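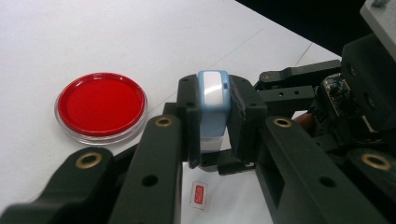

Ticket 536 – Lab booking calendar shows shared bench slots one hour off
Status: Resolved
Product: Ellow scheduler, web version
Opened by: Jessie Leckie
Assigned to: Donnie Rutherford

Jessie Leckie, 9:12 am
Hi Donnie! First off, the new calendar view is great and people on our floor have taken to it right away. One snag though. Bookings made from the Gunn building show up an hour later than they should when you open them from Jalik. I booked the bench for 2:00 pm and my colleague over there sees 3:00 pm. The confirmation email has the right time. We've had two double bookings since the clocks changed in November.

Things I tried:
Logged out and back in. Same.
Cleared the browser cache. Same.
Different browser. Same, but the little clock icon looks nicer in it.
Checked the time zone under My Profile. It says Eastern, and so does my colleague's.

Donnie Rutherford, 9:40 am
Thanks, this is a lovely clear report. Can you send me one booking number that looks wrong, and tell me whether it was made as a single slot or as a repeating one? Also, does the printed weekly sheet match your screen or your colleague's?

Jessie Leckie, 10:05 am
Repeating! I hadn't thought about that. I just made a single slot as a test and it looks fine from both buildings. The printed sheet matches Jalik, so it's wrong too. Booking number is on its way to you by email.

Donnie Rutherford, 11:20 am
Got it, and I think we're close. Your series was set up in September, before the clocks went back. Ellow stores a repeating booking with the time offset from the day it was created, and each site is supposed to adjust it for the season. Gunn does. Jalik has its own site setting, and "Adjust for daylight saving" is unchecked there. I found 18 series with the same problem, all made before November.

I've turned the setting on for Jalik. New series will be fine, but the old ones need a refresh. Could you try yours first?

1. Open the series and choose Edit all.
2. Change nothing and press Save.
3. Reload the calendar at both sites.

Jessie Leckie, 11:48 am
It worked!! 2:00 pm in both places, and the printed sheet is right as well. Do I need to go through the others, or can you do them all at once?

Donnie Rutherford, 1:15 pm
Wonderful! Leave them with me – there's a bulk refresh in the admin tools and this is a very good excuse to use it.

Donnie Rutherford, 2:30 pm
Bulk refresh done. 15 series came back clean. The other 3 threw a conflict warning where someone had already moved a slot by hand to work around the bug, so I've left those alone and emailed the owners to pick a time.

I've also asked Hillent to add the daylight saving box to their site setup checklist.

Jessie Leckie, 2:41 pm
Perfect, thank you so much. One of those conflicts is mine, fixing it now. OK to close.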